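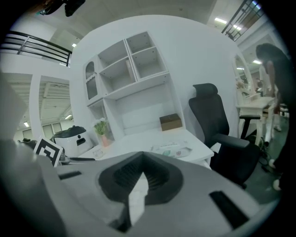

Chapter 2
Home Advantage and the Two-Leg Tie

A knockout tie played over two legs gives each club one match on its own field. The club with the higher total score advances. Most coaches prefer to play the second leg at home, and this chapter examines whether the records support that preference.

The main case is the Trela Cup, a regional soccer competition whose archive covers 3,667 matches. In one season, Clatness lost the first leg at Skingate by two goals and won the return match before its own crowd - a result often cited by those who favor the later home date. Dramani, by contrast, went out at home after leading the tie for 47 minutes of the second leg.

Section 2.1 defines the terms used. Section 2.2 considers travel, rest and crowd size. Students should review the scoring tables on page 20 before they continue.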